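Leave the cables where you can see them

I want to make a case for ugly wiring. Our gear cell at Skirkosham puts small steel-colored spur gears onto a ring plate with pegs, over and over, and for most of a year I was the person who got called when it stopped. I love that cell. I would happily talk about it through lunch, and I have.

When it stopped, the trouble was almost always a cable. The arm's program was fine, the camera was fine, and somewhere near the wrist a wire had rubbed or pulled. We had everything tucked into a smooth sleeve back then – very handsome, visitors loved it – and finding the bad spot meant cutting the sleeve off and starting over.

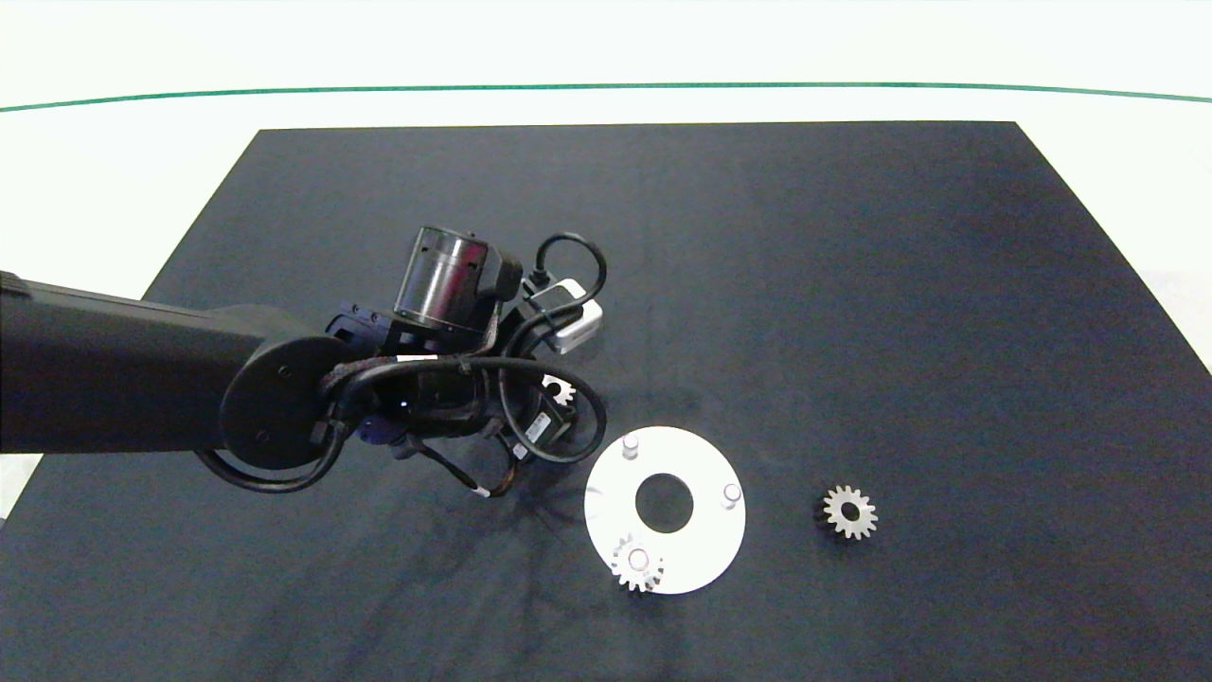

Arriaga Wiken
Cell technician, Brosidmont line
Sep 23, 2026

So look at the wrist now. Black cables loop up over the top, around the side and down past the round joint cap, with zip ties where they meet the housing. It's a tangle, and I think it's the best thing we did all year! I can check every loop with a flashlight in the time it takes to refill the gears.

The slack matters most. A wrist needs room to turn, and a loop that looks too big at rest may be just right at full reach. I move the arm by hand through its worst poses before I tighten a single tie, then I snip the tails flush. Skip the snipping and you'll find them with your knuckles.

I'm just as stubborn about the mat. Dark cloth, plain, no printed grid. Silver gears and a white plate stand out on it, and a dropped gear stays put. Yes, it wrinkles. I smooth it at the start of a shift and get on with my life.

People tell me a production cell should look finished. I get it, and if yours sits in coolant spray you should cover those wires. Ours sits on a white table indoors. We logged 2,410 cycles on the open wiring before the first cable swap, against 1,470 on the last sleeved set, and the swap took 13 minutes. I know two runs don't prove much, and I'll have another set of numbers in October.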